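Hatavar: team news timings for the Lodumham league

Hatavar is a small dataset I've wanted to exist for years! It records when injury and line-up news from our local football league became public, and how long the betting odds took to move afterwards.

What's in it

Three tables — announcements, odds and results — covering matches at the Udell and Murakami grounds from August to May. Each announcement carries the club's own wording, the time it was posted and a tag for the kind of news (injury, suspension, late change, new keeper). My favourite column is lag_minutes, and I could look at it all evening.

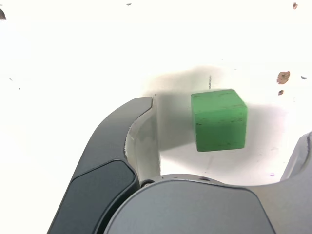 Yae Kinoshita wrote in to say that the lag is measured from the club's post, when half the ground has often heard by word of mouth well before then, so a short lag may only mean the rumour was slow. Good point, and version 2 now has a rumour_seen column, filled in wherever we found an earlier public message.

Known gaps

Odds were saved every five minutes, so anything quicker is lost. Cup ties are missing. Two clubs delete old posts, and their December rows are thin.

No private messages or medical details are included — please don't send any. Corrections are very welcome, especially kick-off times!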